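Ticket 445 – gripper lets go of the lace at the second eyelet
Project: Larkgate lacing arm (shared workshop)
Opened by: Jonalyn Fajardo
Status: open

Hello all, and thank you for being so patient with me on this one! The arm picks up the lace nicely and gets it through the first eyelet nearly every time, but then on the second it opens a hair too early and the tip slides away. I ran it 10 times last night and it dropped the lace on 9 of them.

Tried so far: new rubber pads on the fingers (a bit better, then the same again), and slowing the wrist to 60 percent, which only made the drop slower – rather sad to watch.

Reply from Maeve Lynch, 5th December
Oh, I do feel for you, mine did this all through April! Before you touch the code again, have a look at where the fingers let go. I'd bet yours are holding too far back from the tip.

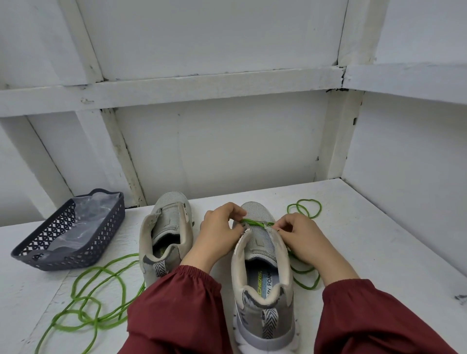 The grip points we teach the arm ought to come from how a person does it, and I think we skipped that step. Lacing by hand, you keep one hand by the tongue and the other out at the edge of the opening, with just a short bit of green lace stretched between them over the mesh. Our arm has a great long droopy length there instead. Could you shorten it and run another 10? Simone has the spare pads if yours are worn.

Jonalyn: will do tonight, after I've re-zeroed the wrist.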